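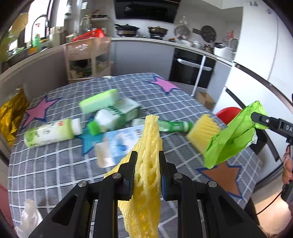

Sunday march and rally checklist, with my comments

I do the safety walk-through for our local tenants' and workers' coalition, and people keep asking me for the list, so I've typed it up with my notes from the Raju Street solidarity rally. The marks are what I found that morning. Steal whatever you like.

ROUTE

Walked end to end on foot: YES
Don't do this from a car, please. I found a trench outside the old Kastberg plant with one flimsy barrier across it, and you'd never spot it from the driver's seat.

Curb ramps clear the whole way: NO, fixed
Two delivery pallets on the Dumisholm Square corner. The grocer moved them when I asked, very nicely too, and took a leaflet.

Narrowest point noted: YES
It's the underpass. We planned to slow the front banner there and let the back catch up, and everyone with a radio knew it. I still think we should drop the underpass next time and take the hill.

Way out at both ends of the square: YES
The north side has that low chain between the posts. Unhook it before people arrive!

STEWARDS

Number signed up: 20
Number who showed up for the briefing: 14
Not great, not a disaster. I pulled two off the leaflet table and put them on the crossings. We need to stop counting a thumbs-up in the group chat as a yes.

Vests handed out and logged: YES
First-timers paired with someone experienced: PARTLY
One pair at the rear were both new. They did fine, but I kept wandering back there to check on them, so really that was me not doing my own job.

Everyone knows what to do if counter-protesters turn up: YES
Keep walking, keep between them and our people, no shouting matches. A few folks grumbled about this (they grumble every time) and I read it out anyway.

STAGE AND SOUND

Truck bed level, wheels chocked: YES
Cables taped or covered: NO at first look, YES by noon
The generator cable ran straight across the spot where the choir was going to stand. We borrowed rubber matting from the Lenaseo bakery co-op and that did the trick.

Generator away from the crowd and fuel stored separately: YES
Speakers' list posted at the steps: NO
Not a safety item, you'll say. Well, when five people all think they're next, the steps get crowded and somebody gets an elbow. It's staying on my list. 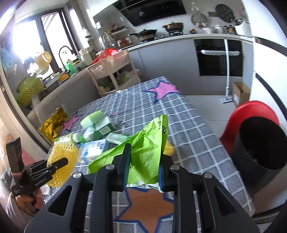 One reader of my last checklist wrote in to say that I'm too soft on the speaker question: "If the rent strike people get squeezed to the end again, half the square has gone home by the time they're up. Put them on first and let the party folks wait." I agree with that, mostly, but it's a matter for the planning meeting and I only get one vote there.

FIRST AID AND WATER

Two trained first aiders on site: YES
Kit checked and restocked: MOSTLY
Short on burn gel. Plenty of everything else.

Water: 80 bottles, all gone before the last speech
It was August and there's no shade in that square. Double it, and bring the big jug for refills.

Quiet spot with chairs: YES
Behind the library steps. Well used, mostly by older members and one very tired drummer.

AFTER THE RALLY

Signs with wooden sticks collected: YES
Trench barrier at Kastberg reported to the city: YES, no answer yet
Vests returned: NO, three missing
If one is in your trunk – check, please – drop it at the Dumisholm office any evening after six.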